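Over or under, and does the cheap stuff cost more?
Household Budgets > Groceries & Supplies

skema_85
29 Jan 2019
Splitting this off from the coupon thread before the mods do it for me. My wife and I have been buying the bargain bathroom tissue for three years and I've started to suspect it's a scam on people like me. The price per roll is lovely. The rolls also vanish. Has anyone kept records, or am I the only one with a pencil on a string in there?

Graltska
You want price per sheet. Price per roll means nothing when every brand picks its own idea of a roll. "Double," "mega," "family." Whose family?

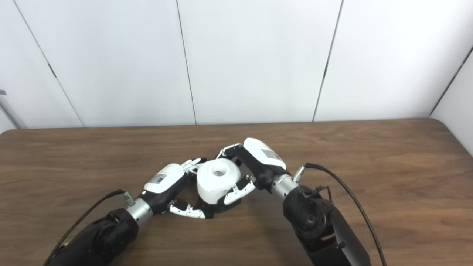 White roll, brown table.

I switched to the 24 pack from the warehouse club last April and haven't thought about it since, apart from right now, thanks to you.

MaricelManalo
Price per sheet is wrong too. Sheets have been getting narrower for years. Weigh the roll on a kitchen scale, subtract the tube, divide. Grams per dollar. I've done it for flour and dog food as well and my husband has stopped asking.

Graltska
Grams rewards thick paper, and people pull the same length no matter how thick it is. My kids pull by the yard.

MaricelManalo
Then your problem is kids and no spreadsheet will help.

nusa_north
Can we deal with the first half of the title? Over. There's a patent drawing and everything.

Gautier
Under, if you own a cat. I own a cat. I held your view once – it cost me an entire roll and the bottom of a shower curtain.

nusa_north
So train the cat.

Gautier
I look forward to your guide.

skema_85
Please don't do this in my thread.

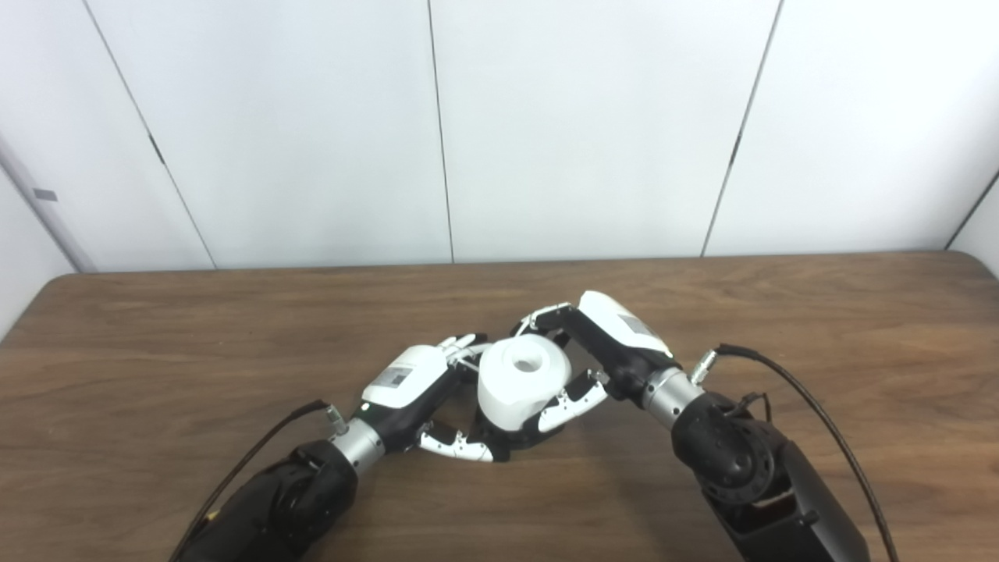

Anyway, I bought a kitchen scale. Five dollars at a yard sale, and it sticks a little under an ounce, so Maricel can yell at me about that later. First result: the bargain roll weighs noticeably less than the one my mother-in-law brings over when she visits, which I'd always taken as a comment on our household. It may have been a comment on our household.

MaricelManalo
A scale that sticks is a paperweight. Weigh the whole pack and divide.

Graltska
Or buy the big pack and get your evenings back.

Gautier
Where do you people store 24 rolls? I have one closet and the cat considers it hers.

Graltska
Top of the wardrobe. Under the bed. Behind the couch if company isn't coming.

nusa_north
Still over, by the way.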